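Kitchen Helpers Wanted, Jadoon Community Meals

Jadoon cooks rice lunches for older neighbors, and we are looking for 2 part-time helpers from August. The work is simple but it needs patience. You will measure dry rice, wash it, and keep the work table in order.

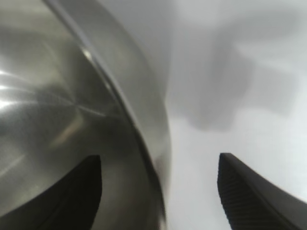 The steel bowl, from close.

Experience in a restaurant is not necessary. We teach our way of measuring on the first morning, and Kausar Bugti will stay beside you until you feel sure. Please be comfortable with standing for a shift of 5 hours and with lifting a full sack together with another person.

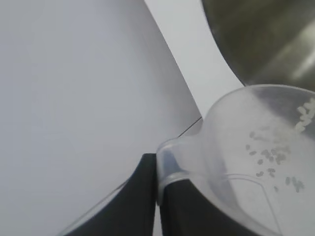
Rice grains in the measuring cup.

We would like that you:
- can read and write a short kitchen note in English
- wash your hands and tie your hair without reminder
- arrive on time, also when it rains

The pay is $1,377 per month, with lunch. Last year our kitchen served 1,626 lunches and we hope to make more.
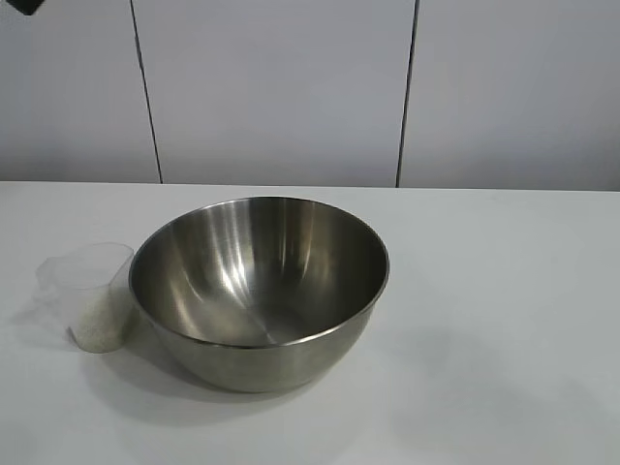

How to apply

Write a few lines about yourself to Iqra Shaikh at the Jadoon office, or leave a letter at the front desk. Tell us which mornings you are free. We answer every letter, but it can take a week.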